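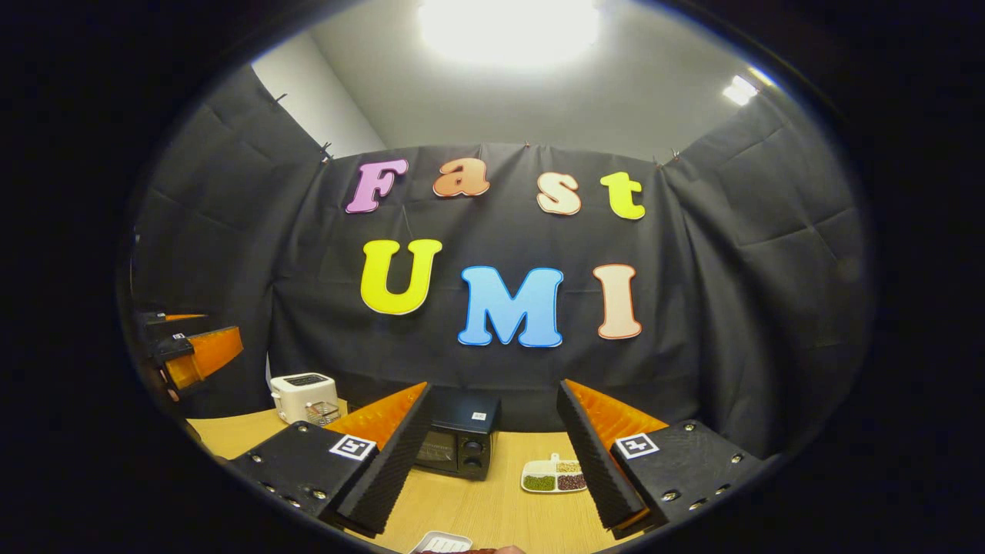

Back curtain with cut-out lettering, Gonutcombe Hall

GONUTCOMBE PLAYERS
Minutes of the Spring General Meeting, 19 May 2018

Present: Ifigeneia Politis (chair), Ghassan Rawashdeh, Delyth Cadwaladr, Violeta Troncoso. Apologies: Cledwyn Edwards.

1. Minutes of the previous meeting were approved with one correction: the name "Aguirre" was misspelled in item 4.

2. Accounts. Mr. Rawashdeh reported a balance of $1,245. The Grellier invoice for script rental remains unpaid — he will request a revised copy, as the first listed the wrong title.

3. December production. Two scripts were read. Ms. Troncoso moved that the shorter be adopted. Seconded by Ms. Cadwaladr. Carried, three in favor, one abstaining. Casting was deferred.

4. Ticket price. A proposal to raise adult tickets to $9 was carried without objection. Children's prices are unchanged.

5. Seating. The hall's limit of 92 was noted. Ms. Politis will write to the owners about the side aisle.

Meeting adjourned at 8:40 p.m.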